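Lesdale Shared Workshop - Gripper Build Group
Minutes, Sunday, February 18, 2024

Minutes taken by Hedvig Forsberg, typed up same night, fix anything I got wrong and I'll resend.

Apologies: the two from the laser cutter group. Will catch up by email.

1. Last minutes
Accepted. One correction - the spare finger mould is in the grey cabinet, not the drawer. Label still says drawer. Someone please change the label.

2. Where the build is at
Pair of hand-held grippers both together and both usable. Right one has the lighter coloured body, left one has the dark jaw housing. Agreed to stop arguing about matching them, colour makes no difference to anything.
Marker cubes on both. Left cube had a bit of twist in it last month, re-glued, seems solid. If it moves again we go to a screw and a washer.
Finger stiffness: the current white ones are the third pour. Better than second pour. Still too bendy at the tip for anything heavy, fine for cups and cloths.
Trigger spring on the right is stiffer than the left. Sore hand after 20 minutes. Action - try the softer spring from the Wurnico kit, the bag is already open.

3. Software
Tarkeck logging script now starts both sides at once. Was two seperate buttons before and people kept missing one. Still drops the left side if the laptop goes to sleep. Turn sleep off. Yes on the battery setting too.
File names: going with task, person's initials, take number. No spaces. Anything already recorded with spaces gets renamed in one go, Hedvig has a script half written.
Drive is filling up. We have 146 takes so far and a fair number are rubbish. Agreed to go through and bin the bad ones before buying anything. Rule for binning - if the cube leaves view for most of the take it goes.

4. Sink task
Most of the discussion. Plan is one short routine at the sink bench, done by everybody who wants a turn: mug, board, cloth, back to start. Same order each time. Wait for the call before you move, we lost the front of several takes last time with people already reaching.
Question of whether to wash the mug for real. No. Electronics in your hands, no running water until there's some kind of sleeve. Tap stays off. Moved and agreed.
Question of height. Bench is OK for the taller ones, shorter people end up with their elbows out. Could try a step, but then there's a trip problem. Left it.
Cloth is the hard one, the fingers close on it fine but let go late. Someone suggested roughing up the tips, someone else suggested talc. Try both, one per side, write down which.

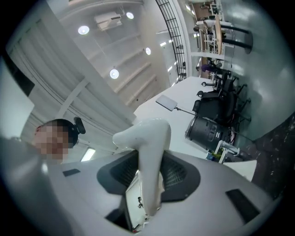
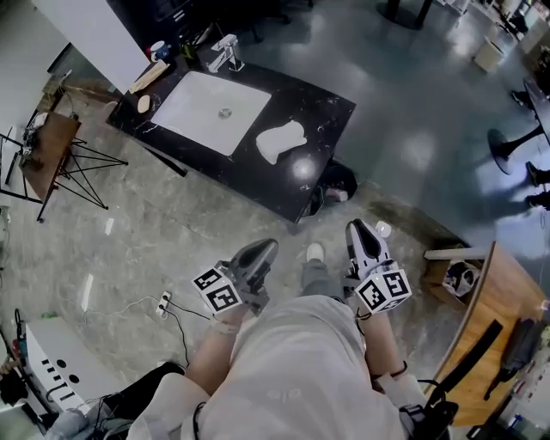
Hand-held grippers at the workshop. White finger on its grey housing in the first, the pair with marker cubes near the sink bench in the second.

5. Cables and floor
Long discussion for something dull. The power strip is out on the tile with leads running off it and people are walking backwards with their hands full. Options:
- rubber cable cover, the kind with a ramp. Have a price, not cheap
- run along the wall and tape it
- hang it from above, no one keen on the ladder
Going with the wall and tape for now. Tape to be the cloth kind, the shiny stuff left gunk on the tile in October and we heard about it.
Also the lead off the right gripper. Hangs down the side and catches. Clip it to a belt or a pocket. Action - buy a bag of clips.
Bags off the floor near the bench when someone is doing a run. Paper scraps in the bin. Not hard.

6. Arm on the back bench
Shibata arm (secondhand, for anyone new) still not talking to the new controller. Powers up, homes, then faults on joint 2. Suspect the connector, could be the board. Will swap connector first. If it's the board we're looking at real money and will bring it back to the group before spending.
Once it moves, first job is mount plate for the gripper head so the hand-held one and the arm one share fingers. Drawing exists, holes are wrong, needs redoing from the actual flange and not the PDF.
Nobody to power the arm up alone. Two people, one on the stop button. Same as always.

7. Money
Group pot sits at $2000 after the silicone order. Approved out of that: springs, clips, cloth tape, one more tin of silicone. Printer filament comes out of the general workshop account, not ours.
Deferred: cable ramp, second laptop.

8. Other business
Lights over the sink bench reflect off the counter, black stone is pretty shiny. Some takes have a washed out patch near the tap. Try a run with half the lights off and compare.
Chairs. Please push them back in to the long desk when you leave, the other groups have to get past.
Someone asked about letting the school kids have a go. Generally yes, with the grippers only, nowhere near the arm. Need to check the sign-in rules first. Carried over.
Lid for the small parts box. Carried over, again.

Actions
Soft spring into right gripper - before next build night
Sleep settings on laptop - done during meeting
Rename script - Hedvig
Bin bad takes - everyone does their own initals
Tape and clips - order this week
Cable along wall - when the tape turns up
Finger tips, rough vs talc - next session, write it on the board
Shibata connector swap - two people needed, put your name on the sheet
Flange measured and drawing redone - after the connector
Label on the grey cabinet - whoever reads this first

Next meeting same time, same room. Bring your own mug, the white one with the blue design is for the task.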